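February, bench notes, marine comms corner

Picking up from where I left off last time, which was the middle of a sentence, sorry. The Follus unit is back together and the elevation drive is no longer groaning. I put the new belt on this morning, ran it end to end a good many times, and let it sit at the top of its travel through lunch to see if it would creep. It didn't creep. I'm happy with that part and would like to never open that side of the pedestal again if I can help it.

What I'm less happy with is the receive level. With the dish locked on the same satellite and the same transponder we always use, I wrote down 2,545 from the tracking receiver before lunch and 2,483 after. Those are raw counts straight off the service screen, so don't go looking for them in the manual as dB, because I did that once and lost an afternoon to it. The drop isn't big. The modem never complained and the link stayed up the whole time. But it's the same direction of drift the boat reported, and I would much rather chase it here with a cup of coffee at my elbow than on a ladder in Postmont harbor with the wind going through my jacket.

Things I have tried so far, in the order I tried them, which wasn't a clever order. I reseated both coax connectors at the rotary joint. I swapped the short jumper between the LNB and the joint for one off the shelf. I warmed up the shop a little and then let it cool off again, thinking temperature, and the number wandered but came back to more or less where it had been. I moved the unit a foot farther from the roll-up door, in case we were catching a reflection off it (a long shot, I know, but it has bitten me before with the bigger domes). None of these made a difference I would put my name to.

Then I went back to the cable run, because in my experience it's nearly always the cable run. The ship's own coax came in with the unit, coiled up in a crate, and I had been using our good bench cable instead and feeling rather pleased with myself about it. So I put theirs in line to see how bad it was, and it was fine! A bit lossy up at the top of the band, as you'd expect for that length, but steady as a rock when I flexed it. So that's the cable let off the hook, and I owe it an apology.
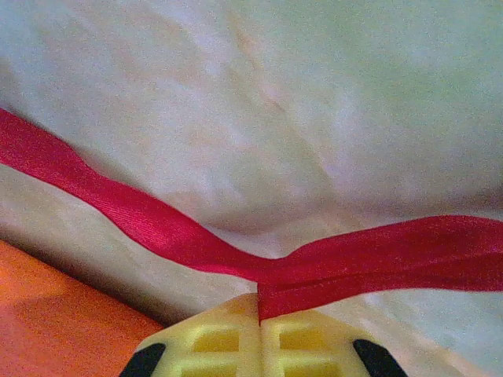

By then it was after 3 p.m. and I had run out of easy ideas, so I hooked up the Sinau power supply with the logging turned on and watched the LNB feed for a while. I think there's something to this. The voltage at the supply is flat, but measured up at the LNB it sags a little after the azimuth motor has been working hard, and then it takes its time coming back. I haven't lined it up against the receive counts yet. My guess, and I'm writing it down so that you can all tease me later if it's wrong, is the ground lug on the pedestal base. It looked all right when I had the cover off, but I only looked at it, I didn't put a meter across it.

For whoever takes the bench next: please leave the unit pointed where it is. The azimuth offset is saved under the shop profile and it took me a good while to get the search pattern to stop wandering off to the neighbor satellite. If you do need to power it down, give it a proper shutdown from the menu and wait for the drives to park. The log is set to stop itself at 3,000 lines and it had filled 900 when I last looked, so there's plenty of room left and no need to clear anything.

Arellano called about the mounting kit. They have the tall pedestal adapter but not the stainless hardware that goes with it, and they wanted to know if we'd take the adapter by itself. I said yes. We have bolts. I'd like somebody to check that we have those bolts, in that length, before I start telling people again that we have bolts.

One more small thing – the torque wrench has gone missing from the second drawer. If it went out in a truck kit, fine, just leave a note in the drawer so I stop emptying it out on the floor.

Still to do on the Follus: meter across the ground lug, clean it and torque it down whatever the meter says, rerun the azimuth sweep with the LNB feed logged, and take the receive counts again on the same transponder. Radome goes back on after that and not before.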